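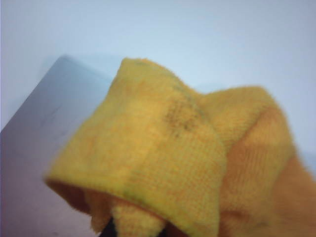 Yellow microfibre cloth with a grey mark on one fold, June.

Progress report: reusable cloths in place of paper roll
Prepared by Seren Prothero for Hafþór Hviid, Mertens
Covering the period to the end of June

You asked for a plain account of where the cloth scheme stands before the second payment is released. My short answer is that the cloths clean well enough and the laundering does not yet work as the proposal said it would. I would not call the scheme a saving at this point.

What was bought

We took delivery of 222 yellow cloths for the two buildings, Plerier and Grullden. They went into use in the kitchens, the wash rooms and the shared desks. Paper roll was taken out of the desk areas straight away and left in the kitchens, on my say-so. The proposal wanted it gone everywhere from the first morning. I thought that was optimistic and still do.

Condition of the cloths

The cloth in the picture is fairly typical of the ones I would argue about. The pile is still thick and fluffy and most of it is a good bright yellow. There is a dull grey patch near the top of the fold, spreading out at the edges, and a fainter greenish-grey smudge along the rolled edge. Bình Thân would put a cloth like that back on the shelf. Nhàn Lâm would not, and she has to hand them out to people who then complain to her.

We have no agreed rule on this. The supplier's leaflet talks about "light residual marking" being normal, without saying how much is light. I have asked for something firmer and been sent the leaflet again.

Laundering

To the end of June we logged 974 cloths through the wash at Plerier. Please be careful with that figure. It counts cloths going in. It says nothing about how many came out fit to use, and the sheet has no column for it. Thư Đỗ has added one for the coming quarter.

Grullden has no machine, so its cloths travel over in a bag and come back when somebody is driving that way. Twice they ran out before the bag returned and bought paper roll from petty cash. Those receipts are not in the scheme's costs. They ought to be, and I have asked for them to be moved across.

The Mindska powder was chosen because it was already in the cupboard. Fabric softener was used in the early washes, against the instructions, and a few staff say the cloths smeared glass for a while afterwards. I cannot prove the two are connected. Softener has been stopped anyway.

Staff views

Mixed. The desk teams like them. The kitchen at Grullden goes on using paper for anything greasy and I doubt a reminder will change that. The claim in the last update that staff had "fully embraced" the cloths came from a chat with one shift and should be disregarded.

Next quarter

— A written rule for when a cloth is retired, with a marked cloth kept at each building for comparison.
— Separate counts for cloths washed and cloths thrown out.
— A fixed pick-up from Grullden, or else a machine there. Bình is getting a price.
— Paper roll costs from both buildings reported alongside the cloth costs.

I recommend releasing the part of the payment that covers laundry and holding back the part for a further order of cloths. We do not know how long the first lot lasts, and buying more would only make that harder to find out.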